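Search products
Enter keyword or part number

Ratix Field Cleaning Case, Pan Series

The Pan is our mid-size cleaning case for shooters who own more than one calibre and want the rods, brushes and fluids kept together. It covers rifles from .22 up to .30, most common handguns, and 12 and 20 gauge shotguns. The case is assembled and packed at our Hovville shop.

The case itself is birch ply with a dark stain and a satin varnish. Corners are finger-jointed and glued. The lid is held by two brass stays so it will sit open on a bench without tipping back. Inside, the bottom is lined with green felt and the tray above it lifts out by a leather tab at each end.

What is in the case

Rifle rod, one piece, coated steel, with a bearing handle that turns with the rifling
Shotgun rod, three piece, beech with brass ferrules
Pistol rod, one piece, brass
Bronze brushes in .22, .270, .30, 9 mm, .45, 12 gauge and 20 gauge
Wool mops in 12 and 20 gauge
Brass jags to match the rifle and pistol brushes
Cotton patches, two sizes, in tins
Bore solvent and light oil, one bottle of each
Nylon utility brush, double ended
Silicone cloth

The rod threads are the standard 8-32 on the rifle and pistol rods and 5/16-27 on the shotgun rod. Brushes and jags from other makers with those threads will fit. We don't use a proprietary thread on anything.

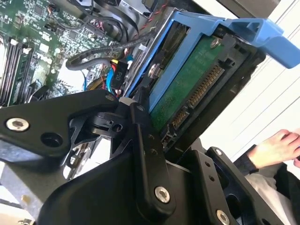

Photo: Ratix workshop

The coating on the rifle rod is there to stop the steel from marking the bore. Wipe it down after each pass anyway, as grit will stick to any coated rod and get carried back in. The rod is 36 inches from the handle to the tip, long enough for most bolt actions cleaned from the breech. If you have a long target barrel, ask us for the 44 inch rod when you order. It won't fit in the case and ships in its own tube.

The handle runs on two sealed bearings. They don't need oil. If the handle gets stiff it is nearly always dried solvent around the collar, and a patch dampened with fresh solvent will clear it.

Solvent and oil

The bore solvent is Presix, which we have sold on its own for a long time. It takes out powder fouling and light copper. For heavy copper you will want something stronger, and you should follow the directions on that bottle. Presix has a smell, so use it with a window open and keep it off stock finishes. It will dull oil finishes and soften some varnishes if left to sit.

The oil is a light mineral oil for metal parts. A film is plenty. Run a dry patch through the bore before shooting.

Neither bottle can go by air. Cases sent by air leave here with the bottles taken out and a credit slip put in. Ground orders go complete. 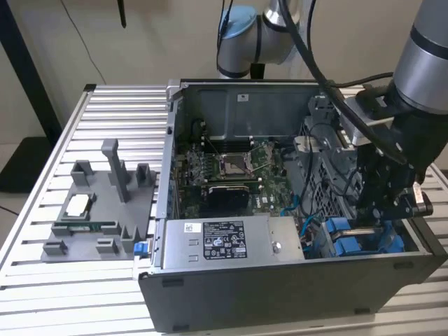
The lift-out tray has a slot for each brush, with the calibre stamped in the wood beside it. Bronze brushes wear and should be replaced once they pass through without much resistance. We stock all of them singly. Order by the calibre stamp and you will get the right one. Rinse brushes after use, because solvent left on the bristles keeps working on the bronze.

Size and weight

The closed case is 16 inches long, 9 wide and 5 deep. The rifle rod does not go inside the main compartment. It rides in a canvas sleeve that buckles to the back of the case. Weight with everything packed is about 78 ounces.

Spare parts

Lid stays, hinges, tray tabs and the canvas sleeve are all available. Cases built before 2000 used a narrower hinge, and we still have some of those. Send us the measurement between the screw holes before ordering.

Warranty is two years on the case and rods. Brushes, mops, patches and fluids are consumables and aren't covered. Firearms must be unloaded and checked before any cleaning. Store the case dry and out of reach of children.

Reader comments

Had mine three seasons now. The felt has come up in one corner but the rods are straight and the bearings still turn freely.

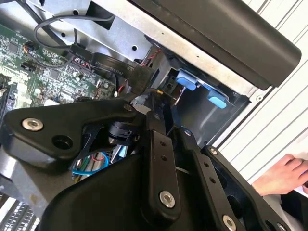
prairie_dogger: Does the 20 gauge brush work in a 28 if you go easy? I'd sooner not buy another kit for one gun.

Ratix: No, it's too tight and you'll bend the bristles over. We have a 28 gauge brush and mop that fit the same shotgun rod.

gravelroad: Wish the rifle rod fit inside. The sleeve is fine, but the buckles catch on everything in the truck.

oldmarsh: Ordered the spare tray tabs in September and they came with the screws. Good service.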